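Navura Help Desk
Ticket 2430
Subject: Dititz landscape mat will not lie flat
Opened: June 17, 2025
Product: Dititz large desk mat, printed cloth, mountain and forest design
Status: Closed

We bought this mat for the work table in our shared room. It shipped rolled up in a tube, and the tube sat in a storage closet from January until we had the table free. When I unrolled it, it wanted to roll itself back up from the short ends. I left it face up overnight with books along the edges. Most of the roll went away, but the cloth still has folds in it, and one corner keeps turning up.
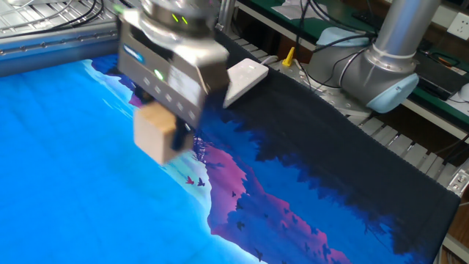 I have not washed it or ironed it. There was a small card in the tube with a picture of an iron crossed out, so I stopped there. The print itself is fine, with no fading and no marks. My questions are:

1. Can the folds be taken out without heat?
2. Does the turned-up corner mean the stitching is too tight?
3. Can I use double-sided tape under it? The table top is painted.

Order was placed through Chung, who told me to contact you directly.

Reply from Navura support

Thanks for the details. The card is correct, please do not iron the mat. The backing can soften and stick to the iron or to the table.

Please try the following, in this order.

Take everything off the mat. Roll it the opposite way, print side out, around a tube or a rolled towel. Do not fold it. Leave it rolled for 13 hours or more, in a room at normal temperature. Then lay it flat, smooth it by hand from the middle toward the edges, and put flat weights on the corners. Four hardcover books are enough. Leave the weights on overnight.

We do not recommend tape on a painted surface. If the mat slides, wipe the table and the back of the mat with a damp cloth and let both dry before putting it down again.

On the stitching: if the edge is pulled into small gathers all along its length, that is a fault and we will replace the mat. If only a corner lifts, it is from the tube.

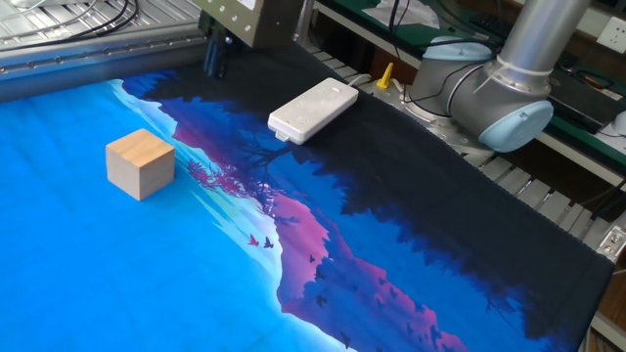

Adanech Admasu
Room coordinator, Skukau

I rolled it print side out as you described and left it overnight, then weighted the corners. I checked the stitching too. No gathers that I can find, so I will take it as the tube. Tolera Asfaw, who shares the table with me, says the corner is lower than it was. I would say the same, but there are still soft folds on the dark side of the print, toward the right edge. Is a second round worth doing, or will it settle from use?

Reply from Navura support

A second round will not hurt it. Use a wider tube this time if you have one. Smooth the cloth toward the hemmed edge and not along it, or the slack collects at the border.

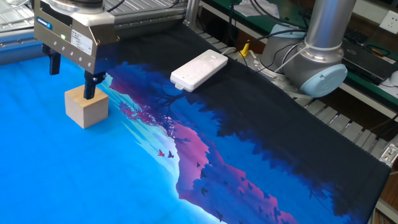 The second round is finished, and I used a wider cardboard tube for it. I'm happy to leave it there. There are still gentle wrinkles, mainly at the lower left, where the plain blue part of the sky is so even that any ripple shows up. A wooden cube stands upright on the cloth, and that is as flat as we need it. The power strip can go on the dark part for now.

No replacement needed. Please close the ticket.

Closed by Lâm Âu, Navura support. Resolution: rerolled print side out, twice. No fault found in stitching.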